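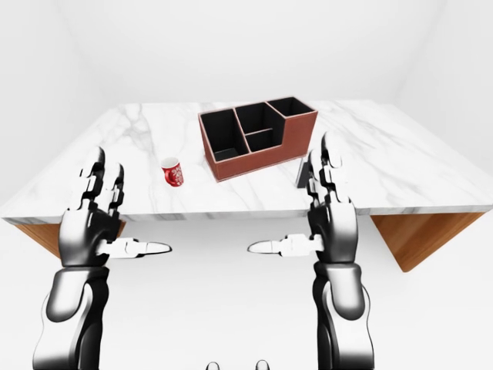

Marble on top, wood underneath: a pale, gray-veined tabletop with a desk organizer toward the back.

The salesman at Drulach told me the stone would outlive me. He said it twice, with his palm flat on the slab, and then he quoted $864 for a piece the size of a card table. I asked what happens when somebody leaves half a lemon on it. He said people who buy marble tend to be careful with lemons.

I have been hearing versions of that answer since September. Home offices are filling up with stone, and the sales talk has gone soft and dreamy: natural, timeless, cool to the touch. Much of it skips the chemistry. Marble is mostly calcite, and acid eats calcite. Wine does it, vinegar does it, and so does orange juice. A sealer slows down stains but won't stop the dull spots, which is a point the brochure from Altia puts on page 16, under a recipe for cleaning paste.

Azucena Villalobos has refinished stone for 11 years and doesn't own any. "They call me after the first party," she says. "They think it's a stain. I tell them the shine is gone and I have to grind the rest down to match." She likes the work fine - she just wishes the stores would say it first.

Gunārs Paju, who sells the stuff at Ozoliņš, thinks I'm being a crank. Old café tables are covered in rings and scratches, he says, and people love them. Fair enough. But those tables were cheap once, and the people who scratched them didn't have to pay for them.

Then there's the weight. Efren Bañez needed four people to get his desk up one flight of stairs, and he rents. His lease is up next fall. He hasn't called a mover yet.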